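# Lodano Modular Display Wall

The Lodano is a freestanding wall system for temporary exhibitions, project rooms and art fairs. It was developed by Skono for galleries that change their floor plan several times a year and do not wish to build and demolish drywall for each show. Panels lock at the top and bottom rail and may be set in a straight run, at a right angle, or in a closed bay.

The system is supplied by Lucero Exhibition Supply from the Brudstead warehouse. It is available for purchase or for rental by the show.

## Panel and frame

Each panel consists of a poplar frame faced on both sides and primed at the factory. The face accepts screws, picture hooks and adhesive lettering. Works of up to 34 kg may be hung from a single panel using two fixings. Heavier works require the crossbar kit, which transfers the load to the floor rail and must be fitted before the panels are raised.

| Item | Order code |
|---|---|
| Standard panel, primed | LD-339 |
| Corner post with rail connectors | LD-339C |
| Crossbar kit | LD-758 |
| Leveling feet, set of 4 | LD-758F |

The leveling feet are intended for older buildings with sloping floors. They are adjusted from the front with a hex key and are concealed by the skirting once the wall is in place.

## Surface and finish

Panels leave the warehouse in a neutral white primer. Most institutions apply a finish coat in their own wall color. Any water-based interior paint is suitable. Oil-based paints should not be used on the primed face, as later coats do not hold well over them.

Between exhibitions, fill screw holes with a fine surface filler, sand flush, and repaint the full panel from edge to edge. Spot repairs tend to show under raking light, particularly where works on paper are hung in low illumination. 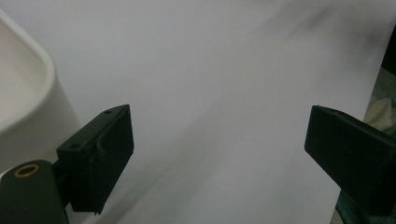
*Gray streaks and smudging across a white surface.*

Scuffs from handling may be removed with a soft cloth and clean water. Solvents and abrasive pads will dull the finish. Clients who rent the system are asked to leave the last coat of paint in place; Lucero strips and primes all returned panels.

## Use in exhibitions

The Lodano was first used for a two-person presentation of textile reliefs and ink drawings by Benedita Mota and Milagros Tapia. The curator, Ignacio Espinoza, requested a sequence of three bays that visitors could enter from either end, with the drawings placed on the inner faces. The layout was altered twice during installation without replacing any component.

"We were able to move a wall after the works had arrived," Mr. Espinoza wrote in his installation report. "The artists saw both versions in the room before we decided."

## Delivery and installation

Panels are delivered upright on wheeled dollies. The receiving institution should confirm in advance the clear height and width of its loading door, any elevator limits, and the hours during which deliveries are accepted. Two trained handlers are needed to raise each panel. Installation by Lucero staff may be added to any order.

Rental orders for the fall season should be placed by the end of May. A floor plan is required at the time of booking and may be revised until the order ships.

## Inquiries

Sales and rental: Nélida Valdebenito, Lucero Exhibition Supply, Brudstead

Technical drawings and load questions: Lorcan Hegarty, Skono

Primed sample boards are available to museums, galleries and university art departments on written request.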